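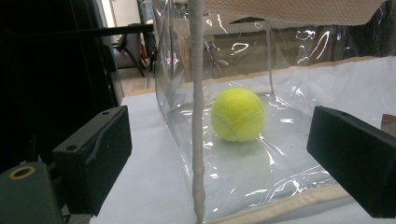 Project Diary, Pivden Student Robotics Group
Entry for Monday: Retrieval from the Clear Enclosure

The group met in the upper laboratory at the usual hour. All members on the May roster were present except one, who had given notice of an examination. The session was assigned to the third task of the Kenero course, in which a tennis ball is to be taken out of a transparent, flexible enclosure and set down on the open tabletop. The hand-held gripper was used throughout. No work was done on the mobile base, which remains with the drive team until its wheels are refitted.

The members had considered this task an easy one when the course schedule was handed out. The ball is large, it is a bright yellow-green, and it does not need to be turned to any particular angle. The difficulties recorded today concern almost entirely the material around it. The plastic is clear and crinkled, and it throws back the ceiling lights in long white streaks. The members reviewing the recordings at the second bench noted that the streaks shift whenever the gripper is moved, while the edge of the enclosure is easy to find only where the beige binding runs. One member proposed covering the binding with dark tape. The proposal was declined, as the course rules do not allow any marking of the task objects.

Setup

The enclosure was placed on the white table with the ball resting on its floor. The slender off-white rod was kept standing in front of the enclosure, to the left of the ball. The Kenero rules describe the rod as a fixed obstacle. Contact with it is scored as a fault, whether or not it falls. The operators were reminded of this before the first attempt and again after the break.

The black finger blocks were the same pair used in the previous session. A softer pair has been ordered from Ullent and has not arrived. The faculty adviser asked that the present pair not be altered in the meantime, so that the recordings from this month may be compared with one another.

Morning work

The operators worked in turns, with a second member calling out contact with the rod and a third keeping the log. The approach from the front was tried first. It was found that an operator who opens the fingers fully before reaching the rod has very little room on the left side, and the first several attempts ended in a fault for this reason. The group then agreed on a revised approach, in which the fingers are kept partly closed until they have passed the rod and are opened only above the rim.

The revised approach reduced the number of faults. It also introduced a new problem. When the fingers open above the rim, the lower edge of the right finger tends to catch the plastic and draw the wall inward, and the ball rolls away toward the back. The log contains a number of entries reading simply "wall," and the member keeping it was asked to write these out more fully in future. It was agreed that a useful entry states which finger touched, at which stage, and whether the ball moved.

A short discussion followed on whether the floor of the enclosure should be pressed flat between attempts. Those in favor held that a level floor would make the attempts fair to each operator. Those opposed held that the folds are part of the task and will be present on the day of the competition. The adviser ruled that the folds be left as they are.

Afternoon work

The reviewing members reported on the recordings gathered since the beginning of the term. The collection now stands at 2449 attempts across all tasks, of which 415 belong to the clear enclosure. The software team had requested that poor recordings be removed before the next training run. Two faults were named as grounds for removal: attempts in which the operator stopped partway to speak to another member, and attempts in which the ball was already moving when the recording began. Failed attempts are to be kept, provided that they are complete and correctly labeled.

The model trained on the earlier recordings was then discussed. In last week's trial on the Pelupessy arm it found the ball without trouble in every run, but on several runs it closed the fingers too high and took hold of nothing. The software team believes that the model is placing the ball nearer than it is, perhaps on account of reflections in the plastic. The mechanical team believes that the wrist mount sits slightly lower on the arm than it does on the hand-held unit. Both accounts are to be tested. The mechanical team will measure the two mounts and submit the figures in writing, and the software team will prepare a set of recordings made with the window blinds drawn.

Safety and conduct

Members are again asked to keep bags and coats away from the foot of the bench. Food was found in the laboratory at the end of the session. The rule on this subject has not changed.

Work carried forward

Measure the height of the wrist mount on the arm and on the hand-held unit.
Record a set of enclosure attempts with the blinds drawn, using the revised approach.
Relabel the log entries that give only one word.
Ask Ullent for a delivery date for the softer finger blocks.
Confirm with the Kenero organizers whether a fault is scored when the plastic touches the rod and the gripper does not.

The last of these items was raised by a first-year member and could not be settled from the rule book. Until a reply is received, such contact is to be logged as a fault and marked with a query. The laboratory was closed at six o'clock.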